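Crackers going soft before I can finish the case — storage, or the product?

Asked by plainflour_and_co
Food & Groceries > Snacks and Storecupboard
Viewed 2,609 times

I bought a case of the Brodano rye and caraway thins from the Lernusari website in December. It was the big one, 60 packs in a carton, and it brought the price per pack down to less than half of what the shop in Deltcombe charges for a single. I'd had them a few times before and liked them a lot. They are thin, very dry, quite salty, and the caraway isn't overdone. I eat them at lunch with cheese, or with soup.

The first dozen or so packs were as good as I remembered. Then I started getting packs where the crackers were not exactly stale but had lost the snap. You could bend one slightly before it broke. The taste was the same. By now I would say one pack in three is like this and I have more than half of the carton left.

I went back and read the reviews on the site. There are 1,137 of them and nearly all are very good. A few mention softness, and the seller's reply under each is the same: "please store in a cool dry place". I keep the carton on top of the kitchen cupboards, on the opposite side of the room from the cooker. The best before date is months away.

What I would like to know is:

Is this down to how I'm keeping them, or are some of the packs badly sealed?
Can the soft ones be saved?
Has anyone moved to a different cracker that holds up better in bulk? I've seen the Csonka paprika crispbreads suggested but have never tried them.

I don't want to send the case back if it's my own doing. I also don't have space for anything big.

Reply by tealoaf
Marked as most helpful

I have bought the same case three times, so I can answer most of this.

The top of the kitchen cupboards is a poor place for them. Warm damp air goes up, and it doesn't matter much which side of the room the cooker is on. Every time you boil a kettle or a pan of pasta some of it ends up there. The Brodano packs are a thin film folded over at the ends and glued, with no tray inside, and the glued ends are the weak point. If a pack gets squashed at all the fold opens a little. You can't see it but you can find it. Hold the pack close to your cheek and squeeze it gently, and if you feel air then it isn't sealed.

Do that with all the ones you have left. Put the leaky ones at the front and eat them first. The tight ones will keep until the date and need nothing doing to them apart from coming down off the cupboard. Mine live in the bottom of a wardrobe in the spare room, in the original carton. It isn't elegant.

As for the soft ones, yes, they come back. Lay them in one layer on a baking tray, low oven (I use 130 in a fan oven), six or seven minutes, then take them out and leave them on a rack until they are completely cold. They will still seem soft when they come out. They crisp up as they cool. Don't put them away warm or you will be back where you began. The caraway gets a bit stronger after the oven and I prefer them like that.

Once a pack is open it needs to go into something with a proper lid. Rolling the end over and using a peg gives you a day, two at most.
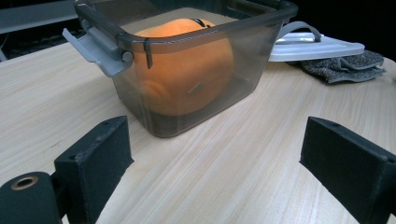 Opened crackers want a box that is only just bigger than they are, so there is less air in it each time you shut the lid. People tend to use one big tub for everything and then wonder why it all goes limp together. Small and fairly deep is better. One like this grey see-through one, with a clip at the end of the rim to hold the lid down, would do. It has a big orange fruit in it here and the fruit takes up most of the room, so you can judge how much space there is. I would stand the crackers on edge instead of stacking them flat, as the bottom ones break otherwise. Keep fruit and crackers in separate boxes, obviously, and the same goes for bread or cake. Anything moist in with crackers will soften them overnight.

Two other things. Don't put the crackers in the fridge. A lot of people suggest it and it makes them worse, as they pick up damp every time they come out. And don't tip a new pack in on top of the old ones. Finish the box, wipe out the crumbs, dry it well, then refill.

On whether it's a fault with the case: one in three is more than I have had. My worst was the second case, which had a dent in one corner of the carton, and the bad packs were all in that corner. If yours arrived dented I would write to Lernusari and say how many packs let air through. They sent me a credit for mine without any argument. If the carton was sound I would put it down to the cupboard.

Reply by halfasconeleft

I switched to the Csonka ones last year, so just on that part.

They are thicker and come in 500 g boxes with the crispbreads in four inner sleeves. The sleeves are heavier stuff than the Brodano wrapper and I have never had one arrive soft. You open one sleeve at a time, and that suits me as I live alone.

The flavour is a different thing though. The paprika is mild and slightly sweet, and there is much less salt. With a strong cheese they're very good. With soup I find them too hard unless you dunk them, and they drop a lot of crumbs. I wouldn't eat one plain the way I would a rye thin. They also cost more, and I haven't found anybody doing them by the case, so the saving you got on the Brodano goes.

If you like caraway, these won't replace it. I'd buy one box before deciding anything. The shop in Deltcombe had them on the bottom shelf near the oatcakes when I was last there, though the plain sort only.

For storing I use the same kind of thing as tealoaf, a small clip box, one for each type. Get one with a handle if it's going on a high shelf.

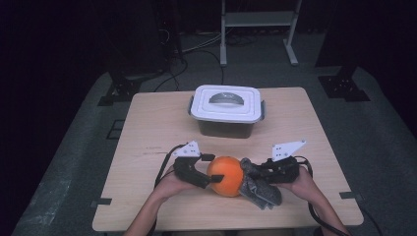 Small storage box with the lid on and the carrying handle over the top.

I put a spoonful of dry rice in the bottom in a twist of kitchen paper. I have no idea if it does anything. My mother did it with biscuits.

Reply by bicarb22

just eat them faster

or crush the soft ones and use them on top of fish pie, they're great for that

Follow-up from plainflour_and_co

Thanks, all. I did the cheek test last night on everything that's left. More than I expected were letting air out, and most of them came from the same end of the carton. I can't remember if it was dented when it came, and I've cut the flaps off since, so I can't really claim for it. I've written to Lernusari anyway and told them I'm not certain.

I put a tray of soft ones through the oven at 130 and left them an hour to cool. They are properly crisp again. The thinnest ones at the edge went a bit dark, so I'd say five minutes in my oven.

The rest of the carton has gone under the stairs. I have ordered two small boxes with clips, and I'll pick up a box of the Csonka next time I'm in Deltcombe if they have the paprika in.

Bicarb22, I tried the fish pie. I left the salt out of the sauce and it was still slightly too salty, but the topping was good.

Comment by tealoaf

Glad they came back. Yes, go easy on the salt with those. If you do the pie again, mix the crumbs with a bit of melted butter first and put them on for the last 15 minutes only.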